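Visit report: gripper trials at Koltow, Hesemthorpe

June 1, 2019

Koltow runs its handling lab on the upper floor of the Hesemthorpe site. We were there to compare two grippers on one arm, the Ninamero parallel jaw and the Shetty soft finger, using kitchen goods in place of machined parts.

Each gripper was given 468 picks over 9 item types. Lighting and arm speed were held the same for both. The bench layout was changed between runs — lemons, bread, cutlery and bottled tea all stayed in the mix.

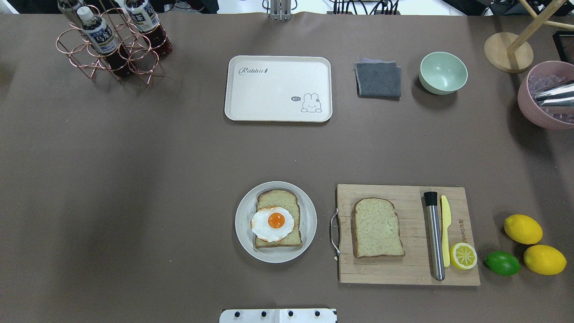

Issue 9, page 5

The Ninamero did better on rigid items with a clear edge, such as the yellow butter knife and the muddler. It marked the bread. The Shetty held lemons and limes with no visible bruising, but it was slow to settle and lost its grip on the metal shaker more than once.

The cream tray gave both grippers trouble. Its raised rim is low, and the jaws need clearance underneath that a flat table does not give.

Camera calibration took longer than the gripper change. Staff put this down to glare from polished metal, and will try a matte grey bench cover before the next round. Pick logs from the May runs are available from the lab on request.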